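# Purnholm, November build: progress report

Hi Tiruwork - another good month, and I'm really happy to be writing this one up.

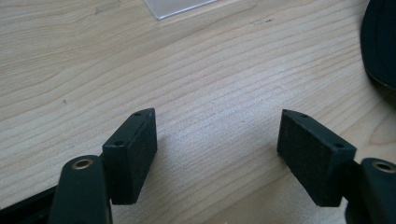 The biggest news is that seasonal achievements are in the live test build. Players who log in during the Kilar festival can now earn them in both the open zone and the arena, and the tracker keeps its progress when you swap characters (this was the thing our testers asked for most, and they were right to keep asking!). Three of the arena achievements are finished. Two more work but need their final text.

We also rebuilt the way group kills are credited. Before, only the player who landed the last hit got anything, so healers were stuck watching the bar fill for everyone else. Now anyone in the group who healed, shielded or did damage in the fight gets credit. Mihret Gebretsadik wrote nearly all of that code and it's lovely to read.

## Still open

- The Hilik bridge fight sometimes drops credit when a player crosses the zone line in the middle of a duel. We can reproduce it now, so I expect a fix in the next build.
- Faulkner, the festival vendor, sells the banner at the old price. Small fix, already in review.
- Losing streaks feel rough for new players. We're trying a consolation token, worth less than a win but enough to keep people queueing.

## Money and time

Spending is on plan. The server line ran a little under because we closed the second test region early, and I'd like to move what's left to sound work for the arena - the current horn is a placeholder and you can tell.

## Next

Our longest playtest yet starts Sunday and runs for 7 days, with the full festival switched on. Mihret will watch the kill logs and I'll be in the queue with everyone else. Come and play a few rounds if you can - your test account still works, and your old healer is still on it.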